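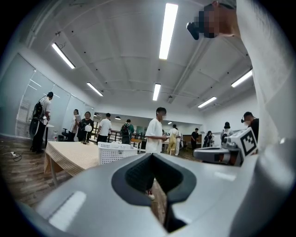
Rangi Trevaskis has been writing songs for other people for most of his working life and is only now putting out his own. Fairweather, the album, was made at night in a rented flat above a shop, on gear he'd mostly bought second hand. He talks fast, gets up a lot, makes tea and forgets it. Short dark hair, white top, that sort of person gets asked if he's the sound man. "Every gig," he says. "Every single one."

So why now? Money, partly. The publishing cheques had dried up and a long job with Tramer, the touring company, came to an end in May. He had 200 voice memos on his phone and no excuse. "Most of them were me humming in the car. You can hear the indicator going. One is just me ordering chips."

Two of those hums became Lurkura, the first single and the one people have got hold of. Slow, odd, a chorus that turns up late and then wont leave. He wanted to cut it. His sister told him not to. "She doesn't even like music, she likes quizzes. But she was singing it doing the washing up, so that was that."

The lyrics came harder. Writing for others he could hide – give a singer a broken heart and go home. "You put your own name on it and your mum rings up to ask who the second verse is about." Who is it about? He laughs and goes looking for the milk.

He won't say much about the old hits either. Flotik, the dance act he wrote for in his twenties, still play the big one every summer. He went to see them once and stood near the back. Good? "Loud. They've changed the bridge. It's better, which is annoying."

There's a short tour coming, small rooms, just him and a bass player. Rehearsals are on Wednesday nights and teh set still runs long. He's nervous about the talking between songs more than the singing. "I've got one story and it's not that good."

Any plans for a second record? He's started it, he says. Another lot of humming. He's trying to do it with the car parked this time.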